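Kids' Library > Everyday Science > Clothes
2 minute read

Why Does Cloth Wrinkle?

Many shirts are made of cotton. Cotton comes from a plant, and each thread is made of thin hairs called fibers, twisted together.

Fibers bend when you fold or squash them. Inside each one are long chains that hold on to each other. Water and heat loosen their grip. When the cloth dries, the chains take hold again in their new places, and the bend stays. 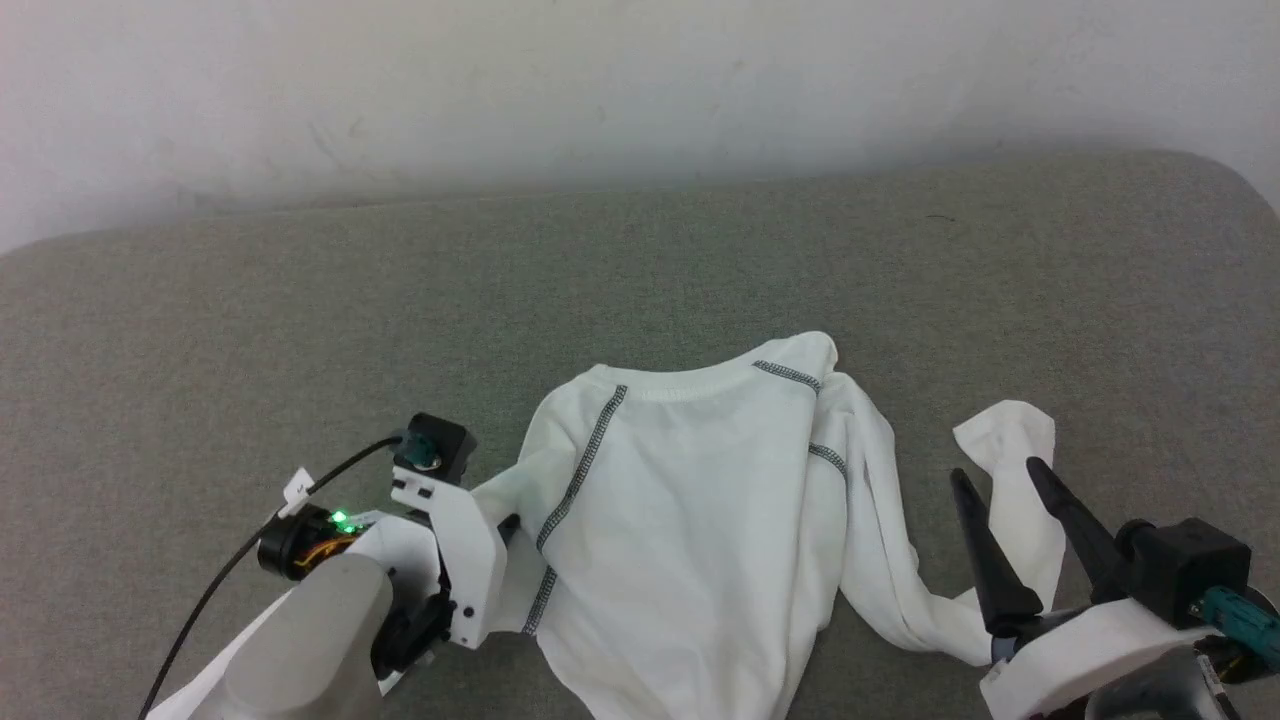 Mahlet Dinsa says wool is different, and that her wool sweater comes out of a packed bag nearly flat. Wool fibers are curly and springy, so they move back toward their old shape.

An iron uses heat, and often steam, to loosen the chains. Its weight presses the cloth flat, and the chains settle that way as it cools. Irons get very hot, so ask a grown-up to do this part.

Comments (2)

Ukton5: does this work for hair too? mine bends when i sleep on it wet

Lemma: We read this in class. Please do one about static next.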